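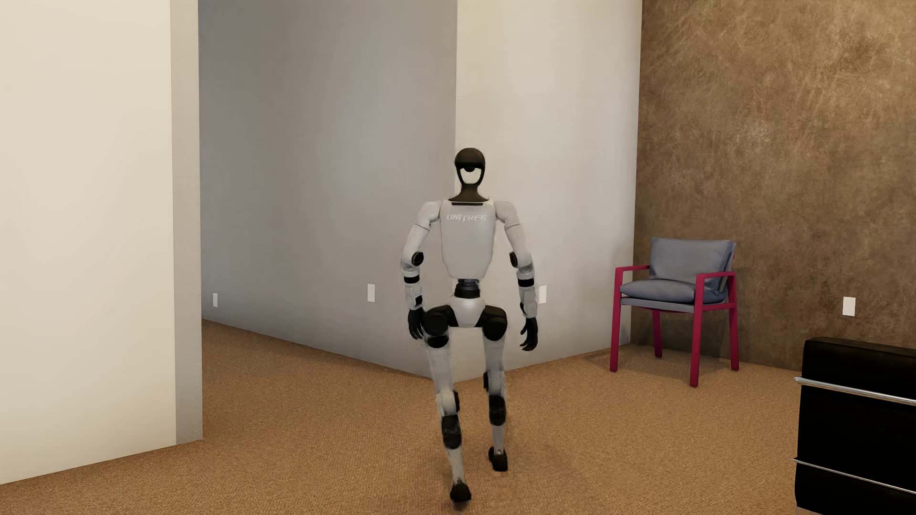
地毯刚洗完,多久能踩上去?
等满九个小时再说,厚绒的等到第二天早上。

三、用 Skikik 清洗机洗客厅地毯

前两节讲了开箱和装水箱,这一节开始干活。我自己家里铺的是短绒满铺地毯,下面的步骤都是照着它写的,长绒的朋友请先翻到第五节看刷头怎么换,不然绒毛会卷进滚刷里,拆起来能拆一晚上(别问我怎么知道的)。

开始之前

先找一块不起眼的地方试色,比如沙发背后、门后面的角落。拿白毛巾蘸一点兑好的清洁液,按住一分钟,毛巾上要是沾了颜色,就别往下洗了,改用第六节的干洗粉。

小件家具能搬就搬走,搬不动的,在脚下垫一片铝箔或者塑料片。我第一次没垫,铁脚柜子在地毯上留了四个锈印,到现在还在。

步骤

1. 先吸尘。横着吸一遍,竖着再吸一遍,墙角换扁嘴。这一步偷懒的话,灰会变成泥,后面怎么洗都发灰。

2. 往净水箱里加温水到下面那条刻线,再倒一瓶盖 Zendska 清洁液。顺序别反,先倒清洁液会起一箱子泡沫。

3. 扣好水箱,听到“咔”的一声才算到位。没听到就拿下来重扣,多半是底下的胶圈歪了。

4. 插电,把旋钮拨到“预喷”,从离门最远的角落开始,一边退一边喷。薄薄一层就够,别喷到能看见水光。

5. 等九分钟,让清洁液慢慢起作用。我一般趁这会儿去倒杯茶,顺便把猫关进卧室。

6. 拨到“清洗”,按住扳机往前推,松开扳机往后拉。往后拉的时候要慢,真的要慢,机器就靠这一下把脏水抽回去。每一道压着上一道的边走,省得干了以后一条深一条浅。

7. 污水箱满了,吸水的声音会突然变尖,马上关机去倒。倒之前看一眼颜色,特别有成就感!

8. 全部洗完,净水箱换成清水,不加清洁液,再走一遍。这一遍专门去残留,残留在绒里会粘灰,过不了多久又脏了。

9. 最后拨到“抽干”,来回走两道,开窗或者开风扇。

注意

水温不要超过 31 度。羊毛地毯用凉水,也别用滚刷,用手持的平嘴。

机器连续工作 24 分钟以后要歇一歇,摸摸机身后面的出风口,不烫手了再开。房间大的话,干脆分两个下午洗。

清洁液不要跟漂白水混着用,也不要自己往里加醋。论坛上 Halfdan Vestergaard 那个加白醋的方子我试过,味道散了三天,地毯也没见得更干净。

当心:水箱拆装之前一定拔插头。手湿的时候别碰插座,先擦干。

关于顽固污渍

咖啡和红酒,先用干布吸,从外圈往中间按,千万别搓。油渍撒一把小苏打,过一夜吸掉,再按上面的步骤洗。口香糖用冰袋冻硬了,拿勺子背刮。Lucienne Gaillard 教过我用熨斗隔着牛皮纸去蜡烛油,挺管用的,熨斗开最低档,化纤地毯就别试了。

用完以后

两个水箱都冲干净,敞着盖子晾。滚刷拆下来,剪掉缠在上面的头发和线头,刷毛朝下放。滤网每次都要冲,堵了吸力会小一大截。胶圈老化了可以去 Skikgate 的配件页买,型号印在水箱底部,下单前对一下字母,新旧两款不通用。

刷头的更换见第五节。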